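Home / Music / Albums / Plistalska

Plistalska (album)

Plistalska is the second studio album by the electronic pop duo Skondus. It was issued in January on the Zemham label and runs to 11 tracks. The record was produced by Luzius Grabner, who also played most of the keyboard parts. It was the first Skondus release to use live drums and the last to be recorded at the duo's original studio.

Background

After the tour for their first album, Skondus had a set of instrumental sketches made on the road, most of them between two and three minutes long. Six of these became the basis of the new record. Grabner joined at the demo stage and asked for the sketches to be replayed from the start, with the laptop versions kept only as guides for tempo and key.

The title is a made-up word taken from the label of a demo tape. According to the sleeve notes it has no meaning in any language known to the duo. An earlier working title, Hämmerli, was moved to the fourth track.

Recording

Basic tracks were cut in the main room of the studio with the drums placed near the rear wall. Vocals were recorded separately, in a bedroom on the upper floor, using a single condenser microphone. The duo preferred the short decay of the room, and no artificial reverb was added to the lead vocal on the first five songs.
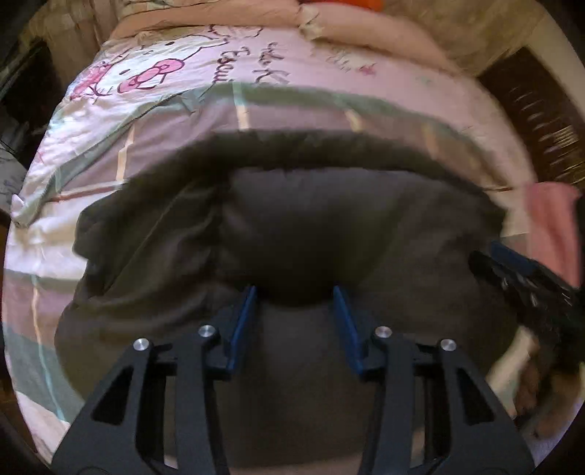
Composition

Most of the songs are in a minor key and move at a medium tempo. "Hämmerli" is set at 100 beats per minute and is built on a four-note bass figure that repeats without change until the final chorus, where it is moved up a fourth. "Low Season" drops the drums entirely and uses a pulse made from a filtered organ chord.

The lyrics are short. Several tracks repeat one verse with small changes in word order, a method the duo had used on a non-album single. The closing song, "Platform Lights," has no chorus. Its vocal ends at the midpoint and the rest of the track is instrumental.

Release and formats

Zemham issued the album as a download, on compact disc and on vinyl. The first vinyl pressing was limited to 434 numbered copies with a gray inner sleeve. A second pressing of 413 copies followed with a plain white inner sleeve and a corrected track list. The first pressing reverses the titles of tracks seven and eight on the back cover, though the center label gives them in the right order.

"Hämmerli" was the lead single. Its video was filmed in one take on a closed section of road and was shown at the start of concerts on the following tour. The second single, "Low Season," was issued as a download only, in an edit that removes the second verse.

Live performance

The duo toured with a drummer and a second keyboard player. Early dates presented the album in full and in sequence. "Platform Lights" was later moved to the opening of the set, in a longer arrangement with the vocal part restored to the second half. A recording of this version was included on the tour EP.

Personnel

Skondus: vocals, synthesizers, bass guitar, programming
Luzius Grabner: production, keyboards, mixing

See also

Skondus discography
Zemham (record label)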